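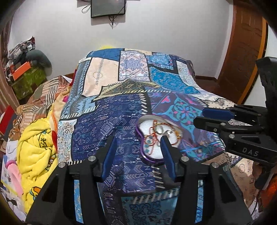
2 min read

Skurkis dropping race sponsorships for community nights: thoughts?

trailmix_dee
4 October 2022
So Skurkis pulled its money out of the big road races in February and put it into free block parties, screen printing nights and local bands. I went to the one downtown and loved it!! People were drawing on blank shoes, there was a DJ, and I left with a tote bag I printed myself (crooked, but mine). I've bought Karam for years and I'm seriously thinking of switching.

pacer44
Glad you had fun, but did anyone there talk about running? They used to cover entry fees for 13 kids from my club every season. That's gone now. A tote bag doesn't get a kid to a start line.

trailmix_dee
Ouch, I didn't know about the entry fees. That does change things a bit for me.

Toivo Vainio
I used to buy ad space for a small shoe store, so I love this stuff. Race banners are expensive and most people jog right past them. At a workshop you've got somebody holding your product for two hours, talking to friends about it, posting it! Hotska tried the same idea with skateboard decks and the store had a line out the door.

pacer44
Hotska also closed 6 stores after that.

Toivo Vainio
Fair, but their rent was crazy. I don't think the decks did it.

hillrepeat
I'm with pacer on this one. Stetero still sponsors our fall 10K and all 2000 runners get a shirt. I still wear mine to mow the lawn, so that's years of free advertising, haha.

trailmix_dee
Okay but were the shirts nice?

hillrepeat
They were neon orange. I love them. Does anybody know if Skurkis is doing a printing night up north? My daughter would go nuts for it.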